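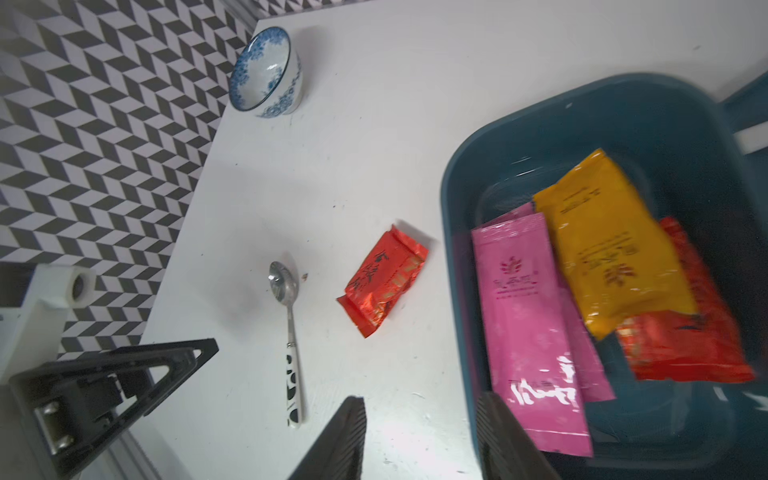
When does the hall roof get fixed?
The Trasance crew start in July, over the school break, and they want the big room clear for the whole time they're up there.

That was the first thing everyone wanted to know, so I've stuck it at the top. The rest of the minutes are more or less in order. I was typing and eating at the same time, so forgive the spelling.

Clullari Hall Users' Group, 24/10/2024, 7 pm start (closer to quarter past, the side door was locked again)

Last minutes
Accepted, with one fix. I'd written that the choir wanted the heaters off. They want them ON. Sorry, choir.

Roof
We had two quotes. Abbasi came in at 3000 for patching the back section only, and Trasance at 2000 for the same section plus new flashing along the gutter side. We went with Trasance, and it was a pretty quick vote. There was a bit of grumbling that July is a long way off with a bucket sitting in the storeroom, and I have to say I was one of the grumblers, but they're booked solid until then. In the meantime they'll come and put a tarp over the worst bit for nothing, so that's something!

Money
We've got 663 left in the everyday account after the power bill. The roof money is separate and already put aside, so please don't panic like I did when I saw the balance. Hire fees stay as they are until we meet next year.

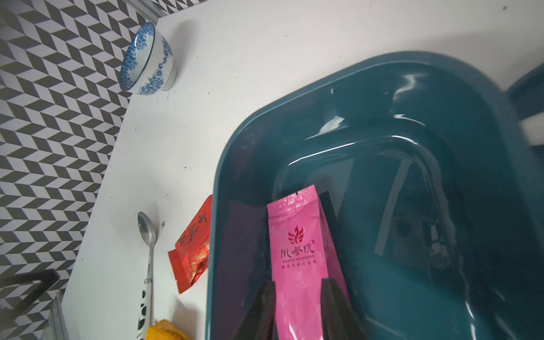
Spoon and bowl on the white table.

Bookings
The Tuesday clash is sorted. Tai chi gets the big room, and the quilters move to the side room, where the light's better anyway (their words, though I think they were being nice about it). We had a long chat about whether people can book by text. I said please no, I lose them, and we settled on email or the book by the door. If you write in the book, write so I can read it.

Pliltgate walk
Still on. We've got 25 names down for the walk out to Pliltgate and back, and there's room for more if you don't mind sharing a ride to the start. Bring your own lunch. Dogs are fine on a lead. Somebody asked about prams and the answer is the first half yes, the second half good luck, there's a stile.

Parking
Went round in circles on this one. The neighbours have complained about cars over the driveway on choir nights. We'll paint a line on the kerb and put a note in everyone's hire form. I'm doing the note. We still need someone with a steady hand for the line.

Other business
The piano needs tuning and we didn't get to it. Lost property has one good umbrella and a child's gumboot, left foot.

Finished at 8:40. Next meeting same place, date to come once I've checked it against the choir concert.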